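Grornham World Affairs Circle
Members' newsletter, January 2023

Treaties, agreements and who gets to sign them

Our winter series opened with Muthoni Nyanda, who spent much of her career in consular work and now teaches an evening course in Postton. Her subject was the difference between a treaty and an executive agreement, and why so few of the deals the United States makes with other countries ever reach a Senate vote.

She began with the Constitution. The president makes treaties with the advice and consent of the Senate, and two-thirds of the senators present have to agree. With all 100 in their seats, that means 67 votes, and 34 are enough to stop one. A good many treaties have been signed with some ceremony and then left in committee for years. A treaty does not expire at the end of a Congress the way a bill does, so it can sit there a long time.
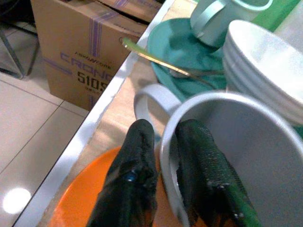

A white mug, seen from above.

Most of the talk was about the other route. Executive agreements cover things like air routes, defense cooperation, tax information and fishing rights. Some rest on a law Congress has already passed, some on an earlier treaty, and some on the president's own powers. Other governments generally regard them as binding. Nyanda said the foreign officials she worked with rarely asked which kind they were signing — they wanted to know how long it would last.

Samira Sleiman asked about the last of those. Nyanda's view was that an agreement resting only on the president's own powers is easier for the next president to drop, and that partner countries have learned to price that in. Qusai Mansour disagreed and said treaties have been dropped too. That took up most of the discussion period, and we ran late.

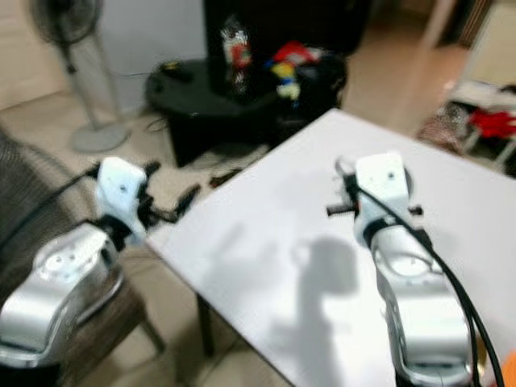

Does the House of Representatives have any say in a treaty?
It has no vote on consent, but if the treaty needs money or a change in domestic law, the House has to pass that part along with the Senate.

Several members wanted to know where to find the texts. Congress is sent copies of executive agreements under the Case-Zablocki Act, and many are published by the State Department. Pending treaties are listed on the Senate's website with their transmittal documents. The cover letters are usually the most readable part.

Nyanda's reading list runs to 41 pages with her notes. Feven Ambaye has it in the lending box and will email it to anyone who asks. Please do not print it on the library's machine.

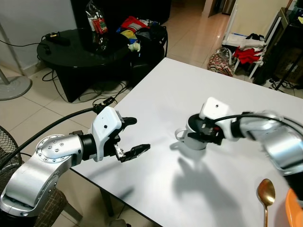
White mug upright on the table, handle to the left.

The next meeting is at 6 p.m. in Room 2 of the Bralteck Building. Danang Pillai will talk about river treaties and what happens when the country upstream builds a dam. Use the side door on Cao Street — the front one is locked after five. Dues for the year can be paid at the meeting or by mail.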